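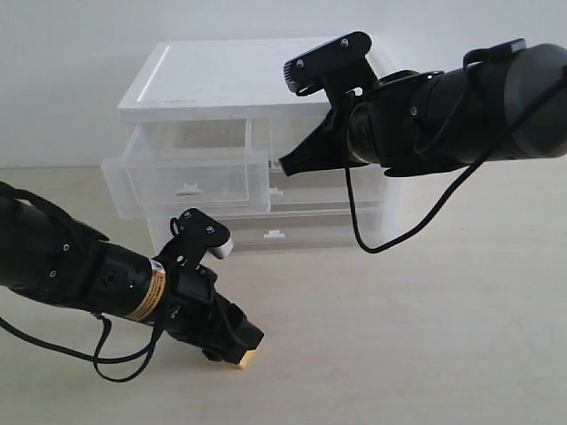 Two-arm cell with the drawer unit, upper left drawer open.

New rules for the two-arm cells at Hukedberg apply from 2026-07-18. They cover the Overo and Besson benches, and Bivgate will follow in November.

Before a run, clear the table of everything except the test item and the unit it goes in. Check that cable loops can't catch on a drawer handle. Only one arm may work a drawer at a time - the other holds its position with at least 40 mm between the grippers. Log each run on form 1271, stopped runs included.
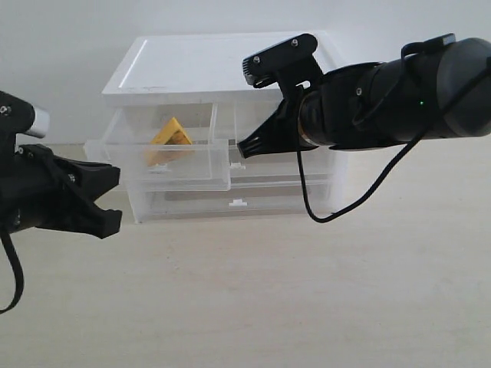 Rosine Mallet asked whether the 40 mm also applies when both arms are paused, and would like it written on the form itself. It does apply, and the next print of the form will have it. She also pointed out that five runs between cable checks is too many for the older bench, so Besson will check after every run for now.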